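Ticket 149 -- Left gripper drops thin items on soft surfaces
Project: Skollus (home build, two hand-held grippers)
Status: Open
Opened: August 8, 2022

Symptom: The left unit loses cord and bead strands partway through the closing stroke. Rigid items hold. The right unit, same firmware, does not show the fault. Test surface is a bed with a plush cover, items picked to and from a wicker basket.

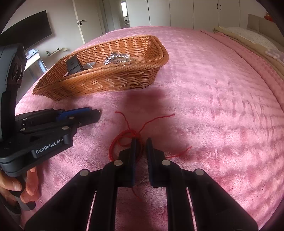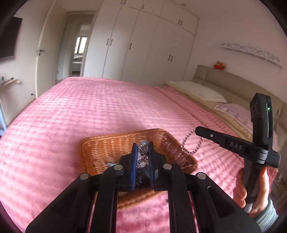 First: jaws open over the red cord coil. Second: bead bracelet clamped between the blue pads.

Log:

1. Recalibrated jaw zero on both units. No change.

2. Swapped finger pads left to right. Fault stayed with the left unit, so the pads are ruled out.

3. Checked pivot pins for play. One inner pin on the left linkage turns freely by hand. The others are snug.

4. Pulled encoder counts at full close. Right reads 3,052. Left reads 523 short of that and varies between runs -- could be the pin, could be the cable.

5. Reseated the encoder cable. Left dropped 11 cords in the next session, all late in the stroke. Cable is probably fine.

Workaround: use the left unit for boxes and soft toys only.

Next: replace the loose pin with the Grasso spare, repeat step 4, then rerun the cord set. Leave the firmware alone until then.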